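Demonstrating by hand with wrist markers: small scraps missed at release

Posted in: Teaching and demonstration
Asked October 29, 2023

I am recording hand demonstrations for a tidying task: pick up crumpled paper from a low table, hold it over a plastic container, let go. The demonstrator wears marker bands on both wrists and a head camera. The recordings are turned into arm paths for a two-armed robot with plain grippers.

Large clumps convert well. Small scraps do not. Out of 68 recordings, 22 come out with the gripper opening too early or never opening at all. The wrist path looks fine in every one of them. The trouble is always in the open/close signal, which the Skiddale converter works out from the fingers in the head view. 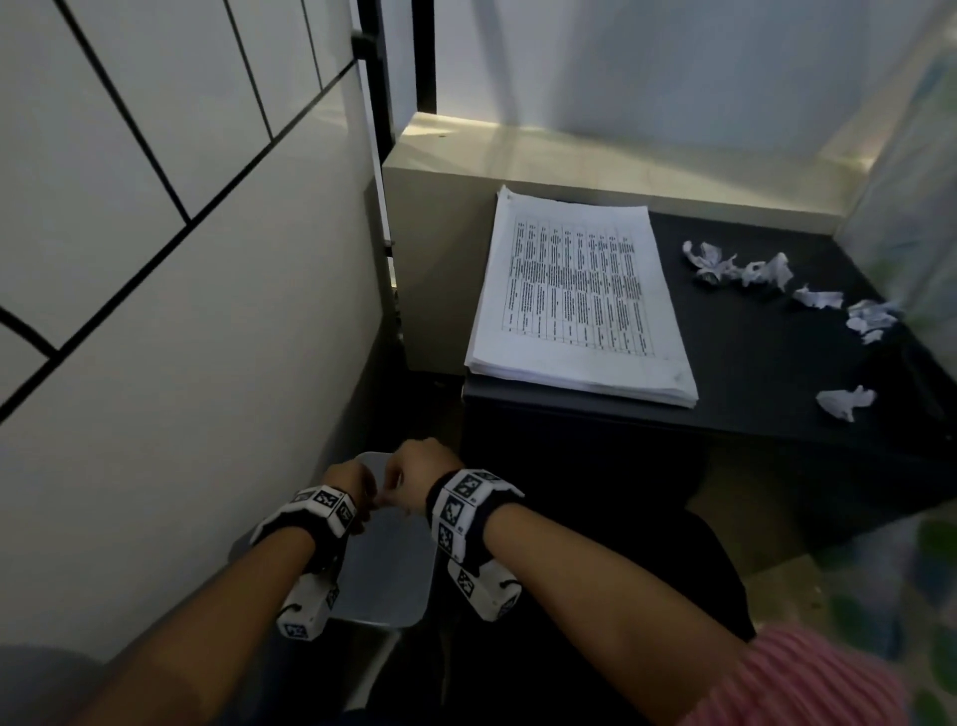
Things I have tried

– Slower movement. No change.
– Raising the smoothing window to 13 samples. This made the early openings rarer and the missing ones more common.
– Brighter room light. Slight gain, but the left hand still falls into shadow over the container.

Is there a setting for this, or should I give up on hands and drive the arms by remote control for the small pieces?

flodhand

Your wrist markers tell you where the wrist is and nothing about the fingers. With a scrap that small the thumb and finger are nearly touching before release and move only a few millimetres after it, so the converter is picking a threshold inside its own noise. No smoothing value will fix that.

Two changes worth making. First, ask the demonstrator to open the fingers wide after each drop and hold them open for a moment before moving away. It feels unnatural and it converts far better. Second, bend the wrist less. With the hand pointing straight down, the back of it hides the fingertips from a head camera. Moving the container further from the body helps here.

Recheck the 22 bad ones by hand before you delete them. If the wrist path is sound you can mark the release yourself in the Skiddale editor and keep the recording.

Horico

Just use remote control.

tennant_bench

I would not switch entirely. We did the same job on a Flodness arm by remote control and the open/close signal was exact, as it comes straight from the trigger. The cost was time, and our operators pushed small pieces across the table a lot before getting hold of them. Those pushes end up in the training data too.

What we settled on was hands for the large clumps and remote control for anything under the width of a fingertip. Keep the two sets labelled separately. The speeds differ and you will want to rescale one of them before mixing.

skiddale_user62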